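Rotari dissection kit review: a practice case for a two-armed bench robot
Posted Apr 25, 2022

I've been putting together a two-armed robot in our shared workshop since September, and once both arms could reach the same bit of table without arguing I needed something properly awkward for them to handle. Wooden blocks had got boring. So I bought the Rotari dissection kit, the sort biology students get, in a fabric case with a blue edge. It cost me 727 rupees plus postage, and I've now used it on 16 evenings, which feels like enough to have opinions!

Just so you know where I'm coming from, I haven't dissected a thing with it. I can't tell you whether the blades keep their edge. What I wanted was a set of thin, shiny, similar-looking metal things that a gripper would find hard work, and on that score it's brilliant value.

My usual exercise is a simple one: tools on the cloth, steel tray further back, and the arms have to pick something up by the handle end.
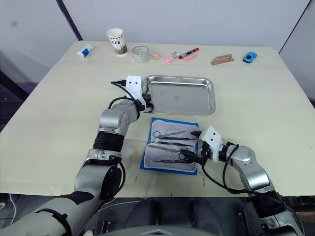
Right arm on the scissors, left one waiting by the tray.

The scissors are the pick of the bunch for this. Finger rings give the fingertips something to close on, and a decent grip there is far easier than trying to pinch a flat handle. The scalpel handles are meaner. They lie very flat, and I spent most of one weekend lowering the approach a hair at a time (I had it set for blocks, silly me). The grip grooves are a nice touch, though I think my own fingers appreciate them more than the robot does.

Shine is the other thing to think about. Polished steel under a ceiling light throws up bright streaks, and my depth readings went all over the place until I turned the lamp down. That's hardly Rotari's fault, but if you're buying for the same job, budget an evening for it.

Now the case. There's a row of white elastic loops for tucking the tools in, and for human hands it's fine. For grippers it's a nightmare, so when I want everything to stay put I use clear tape across the handles. Not elegant, and the wrinkles catch the light as well, but it works. The white lining picks up dark smudges very quickly too. Mine looks well lived in. 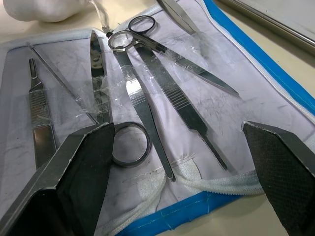
Zip, cloth and two-handed jobs

The zip is the weak point for me. It has fine little teeth and it flops about in a loop when the case is open, just where a fingertip wants to come down. I'd happily pay extra for a stiffer edge. My mate's Draltix case has a stiff one and shuts much more neatly, but it's bigger than I wanted and the tools inside are heavier.

When I'm fed up with steel I give both arms one thing to hold between them. It's a good test of whether they agree on where the middle of the table is, and it shows up any drift in the shoulder joints straight away.
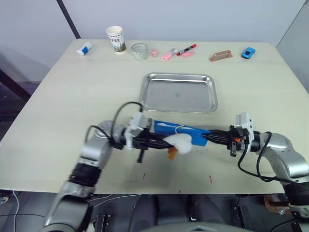 Both grippers on the blue one, string and all.

Would I buy it again? Yes, for this. If you want a kit for actual lab work, ask someone who does lab work. Four stars from me, with the missing one entirely down to that zip.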